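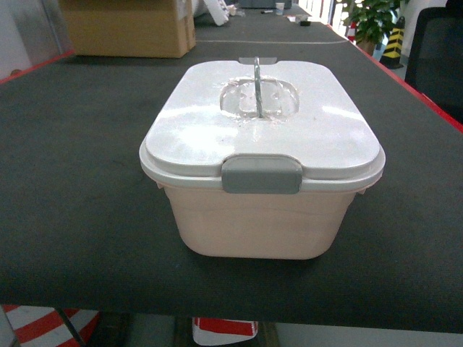

Can a robot put the lids on storage bins yet?

I pack up seasonal stuff for a small rental shop and I must snap shut 300 bins every October. Plastic ones, a latch at each end, handle on top. Is there a machine that can do this chore now, or am I dreaming?
Posted by Hurkis, 4/3/21

Drilwood
You're not dreaming, and this is such a fun one! Opening and closing a lid is right at the edge of what an arm can do. Pressing the lid down is the easy bit. Latches are harder — the arm has to find the lip, pull the right way and feel the click, and shiny white plastic throws glare that confuses the camera. I got mine to close 2 latches in a row last month and I yelled so loud the dog left the room. Budget roughly $2,000 for a hobby arm, and a lot of evenings. Start with one bin, always in the same spot on the table, and only move it around once that works.

Timton
no. buy bins without latches

Kramer
Agree with Drilwood, except I'd work on the handle first. A thin loop that stands up by itself is a great thing to grab. If it flops flat you'll be fishing for it all day. Please post a video if you try it!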